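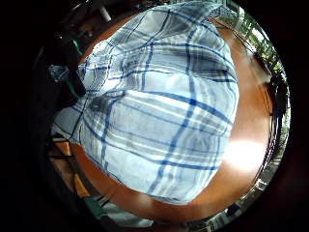
Grethe Kragh wrote to me that a folding robot which drops a tablecloth has done no harm, and that I should save my worry for the machines that can break an arm. She was answering my last column, on the fault at the Dusport linen hall. I think she is wrong, and I want to say why.

The Treloar arm at Dusport didn't drop anything. It kept its grip when it should have let go. A fold in the cloth covered the sensor, the software read the extra thickness as a missed grasp, and the gripper closed harder. A worker pulling the other end got two fingers caught in the hem. She was off work for 13 days.

Cloth is hard for these machines. A box has the same corners every time. A checked tablecloth heaped on a table has its corners somewhere underneath, and the stripes that ought to help a camera find its way bend with every crease. Nodalent, who wrote the software, knew this. Their own log shows 550 stops for "thickness error" in August alone. The stops slowed the line, so the limit was raised, and after that the arm stopped less often and squeezed more.

I don't blame the worker, and I don't much blame the arm. A stop is a machine saying it doesn't know what it is holding. Raising the limit should need a signature from someone who stands next to it. At Dusport it needed a password, and 6 people had it.

Kragh says rules like that would kill small laundries. Maybe a few would go back to folding by hand for a while. I could live with that.

Related
When the conveyor won't stop
Standuren and the missing guard rail
Letters: who resets the robot?

Contact | Copyright 2021 | Back to top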